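Velside work table, the pale wood-grain one: a long-ish review after two months

Posted 9 June 2020 by Selorm Sowah

I bought this table in April, after a good deal of dithering, and I promised Kumaresan Kandasamy I would write it up once I'd lived with it for a while. He was stuck between the Velside and the Hindbridge, same as I was, and I know there are plenty of you out there measuring corners of rooms with a tape in your teeth, so pull up a chair.

Let me start with the top, because that's what sold me. It's a light beige with a very quiet grain, and it makes whatever you set on it look cheerful. The corners are rounded, and if you have ever walked a hip into a square one on the way to answer the door, you'll know why I care. There's a small round hole toward the far side for cables. I was snooty about that hole when I ordered (I thought I'd want two, or none), and now I'd miss it.

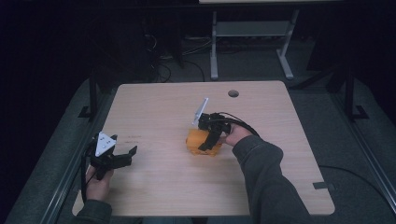
How it wears

Well, I have not been gentle. We use this table for everything, and a pale top does tell on you. Ours has picked up a few faint marks left of the middle, right where most of the work happens. From a chair you hardly notice them. Lean in close with the light coming across and there they are, a little cluster of grayish streaks. I've tried a damp cloth and a drop of dish soap, and I haven't yet had the nerve to try anything stronger – if any of you have used the Sollov cream cleaner on a top like this, please write and tell me how it went.

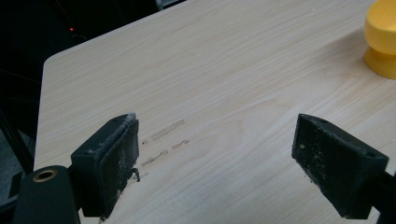
The grain up close, with three faint smudges on the surface.

I do love the grain, though. It runs nice and straight for the most part and then bends into soft arcs here and there, so it doesn't have that ruler-drawn look that put me off the Iyer table in the store. The edge is smooth under the wrist, too, and I rest my arms on it for hours at a time.

Putting it together took me roughly 3 hours, with a long break for lunch and a short one for sulking over the leg bolts. The instructions run to 13 steps and I would call five of them clear. Get a second person for turning it over!

Color is the other thing I'd mention. Bright things look wonderful on it. I have a weakness for orange dishes, and an orange bowl in the middle of all that pale wood pleases me every single time.
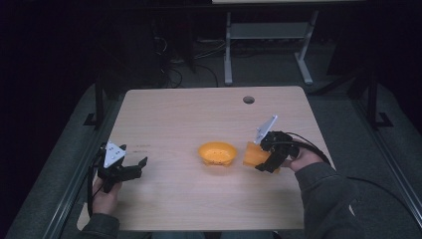 My old table was nearly black, and it swallowed everything you put down on it, pencils especially. I used to find them with my elbow. I don't miss it one bit, even if it did hide its scuffs better than this one does.

Would I buy the Velside again? Yes, and I'd order the felt pads at the same time, as they come separately and shipping took six days all over again. Kumaresan, go ahead and get it, and come borrow my hex keys before you start.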